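Progress report to Bosman: Safe handling practice for small-gear assembly cells
Prepared by the Skokton project group
Period ending 12/26/21

1. Status

Work package 3 is on schedule. The draft practice note for two-arm assembly cells has been through internal review and went to Drevska for comment at the end of the period. The cell build at Skokton is complete and in daily use. Spending is within the approved budget and no transfer between headings is requested.

2. Work done in the period

2.1 Risk assessment. The assessment follows the task-based method of ISO 12100, with ISO 10218-2 and ISO/TS 15066 used for the cell and for shared-space operation. Each task was assessed separately: loading, gear placement, inspection, fault clearing, finger change and cleaning. Fault clearing gave the highest initial score. An operator reaching in to recover a dropped gear may place a hand between the fingers while the arm is still under power. The revised procedure requires a protective stop, confirmed at the pendant, before any hand enters the work area.

2.2 Clamping and transient contact. Grip force is limited in the controller, and the limit is held under the safety password. The checksum of the safety configuration is written in the cell log at the start of each shift. A changed checksum with no matching entry takes the cell out of service until the configuration has been compared with the approved copy.

2.3 Finger design rules. The draft note asks for the following on any gripper finger made in-house:
Outer edges to be rounded where a hand can reach them.
Grip faces to be inspected for wear and loose material at every finger change.
Each pair to carry an issue number in the cell log, and to be replaced as a pair.
Slots and openings to be included in the entrapment check, with the finger at both ends of its travel.

2.4 Trials. The logged trials reached 3114 cycles. Of these, 79 ended in a protective stop. Most stops came from the force limit during gear placement, when a gear met its post off-centre. Ten were traced to one incorrect tool centre point after a finger change, and the finger change sheet now includes a check against a fixed reference before automatic mode is allowed.

3. Workholding and housekeeping

Cosach has asked for the note to cover soft work surfaces. A cloth surface reduces damage to gear teeth and stops small parts rolling, but it can ruck up under a part and it collects fibres. The draft sets three requirements: the cloth is fixed at its edges, it is checked for threads and debris before each run, and it is changed on a set interval. 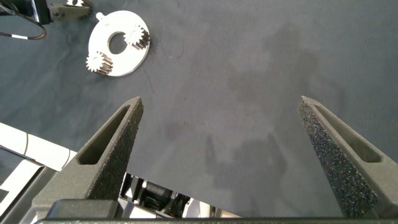

Parts are to be placed with enough clearance for both fingers to open fully. Where a second arm shares the surface, its parking position is to be recorded and checked before the first arm starts. Cables on either arm are to be dressed so that they cannot reach the part at any point in the programmed path.

4. Open points

Drevska has questioned whether the shift checksum is needed where the pendant is locked away. Our view is that it should stay, and a reply is in preparation.

The wear limit for grip faces is not yet fixed. The present wording relies on the inspector's judgement and will not give the same result at two sites.

5. Next period

Comments on the draft close in February. The second issue of the note will follow, with the finger change sheet and the cell log template as annexes. Trials will continue under the revised fault clearing procedure, and the stop records will be reported in the same form as in 2.4.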